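Huron adds selective conformal coating line for low-volume circuit board assemblies

Huron, the contract electronics manufacturer, has brought a selective conformal coating line into service at its main assembly site. The line applies acrylic, silicone and polyurethane coatings to finished circuit boards and replaces the manual spray and brush work previously carried out in the rework area. It is open to existing and new customers from December.

The line was supplied by Ister and consists of a board loader, a dispensing cell with 2 valves, an inspection station under ultraviolet light and a curing oven. The first valve lays down a film at low pressure over open areas of the board. The second is a needle valve for edges, corners and the narrow gaps beside connectors, where a wider pattern would carry coating on to contacts. Valve changes are made within the program and do not need the operator to open the cell.

Coating is applied after electrical test and before final assembly. Boards are cleaned and dried on arrival at the line. Flux residue left under a coating can draw moisture through the film and lead to leakage between tracks, so each batch is checked for ionic contamination before release to the dispensing cell. Batches that fail are returned to the wash and tested again.

The dispensing cell accepts panels up to 464 mm in length. Longer panels have to be separated before coating, and customers with boards in this category are asked to discuss fixtures at the quotation stage. Component height above the board surface is taken from the customer's assembly data. If the data set does not include heights, Huron will measure a sample board and build the keep-out map from the measurements.

Masking has been the main cost in hand coating at the site. Test points, switches, sockets and mounting holes had to be covered with tape or latex before spraying and uncovered afterwards, and the tape could leave adhesive on gold contacts. The new cell dispenses around these features under program control. Masking is still used for unsealed relays and for connectors mounted closer to the coated area than the needle valve can safely work, and these will be shown as a separate line in each quotation.
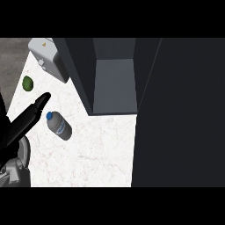

Can boards that have already been coated by hand be put through the new line?

They must be stripped first, and the stripping method depends on the original coating material. Acrylic can be removed with solvent, while silicone and polyurethane take longer and may need local mechanical removal.

"The request we hear most often is for a film thickness that can be written on a drawing and then measured," said Nkechi Onyeka, process engineering manager at Huron. "With a hand spray the average may be correct and the corners may be bare. We now set the thickness by program, measure it on a witness coupon in every batch and record the result against the batch number."

Coupons are flat test pieces that travel through the cell with the product. After curing they are measured with an eddy current gauge, and the reading is stored with the program revision, the coating lot and the oven profile. Records are kept in Kikico, the traceability system already used for placement and reflow data at the site. Customers with access to Kikico will see coating records alongside the existing entries for each board. Customers without access can ask for a printed report.

Inspection under ultraviolet light is carried out on both sides of each board. The coatings stocked by Huron contain a tracer that glows under the lamp, which shows missed areas, bubbles and coating that has run on to a keep-out zone. The inspector marks any fault on a board drawing held at the station. Small gaps may be filled with a brush where the customer's specification allows it, and the repair is entered in the record.

Acrylic will be the standard material unless another is specified. It cures quickly and can be removed for repair. Silicone is offered for assemblies that see wide changes in temperature, and polyurethane for those exposed to fuel or solvent vapour. Only one material is run at a time. The valves and supply lines are flushed at each change, and orders will be grouped by material to limit the number of flushes.

The minimum order for coating is 200 boards of a single design. The programming charge covers a batch of up to 800 boards and is not repeated for later batches unless the board layout or the keep-out map changes. Prototype quantities will continue to be coated by hand and will be quoted individually.

The first product through the line was a motor control board for Yu, which makes pump equipment. The board is coated with acrylic on both sides, with keep-out zones at the terminal blocks and at the programming header. The program for this board was reused without alteration for a second batch.

Customers requesting a quotation should send assembly data, a drawing showing the areas to be coated and the areas to be left clear, the required film thickness and the coating material if one has been chosen. Where no drawing exists, Huron can prepare one for approval. Coating will not start until the drawing has been signed by the customer.

Enquiries about the coating line should be addressed to the Huron sales office, marked for the attention of Nkechi Onyeka.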